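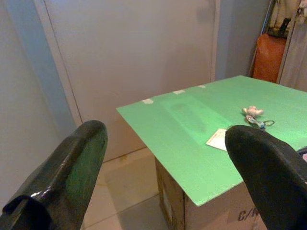 *Figure 3. Green top board in place on its cardboard box, with tape along the left edge.*

## 3. Setting up the Drilach tabletop

Now for the fun part! With one box, one board and a bit of white tape you'll have a light little work surface that you can put up in any spare corner (and take down again before dinner). Take your time with the leveling and the rest goes quickly.

1. Pick a flat piece of floor and set the box on it, closed side up. Any sturdy corrugated box will do, and a few scuffs are fine.
2. Press down on the top with both palms. If it sags, open the box, add the folded insert from bag 2, and close it again.
3. Lay the board on the box, matte side up. Let the front edge hang a little way past the cardboard – you'll love having that lip to grab when you lift the board off!
4. Tear off three short pieces of tape and stick them in a line along the left edge, as in Figure 3. Fold each one down over the edge and rub it flat with your thumb.
5. Nudge the board gently from the right. If it slides, peel the tape, wipe the edge with a dry cloth and start again with fresh pieces.

**Note:** The Otville box takes the 40 cm board. If you have the larger Tshabalala box, turn to section 4, where the tape goes on two sides.

**Note:** A lamp off to one side can throw a broad shadow over the middle of the board. Move the lamp or turn the whole box until you like the light.

**Caution:** Don't lean on the overhang. Keep the total load under 920 g, and put heavier pieces over the box itself.

Spare boards come in the Fistitard refill pack, and mint green is a lovely color to work on!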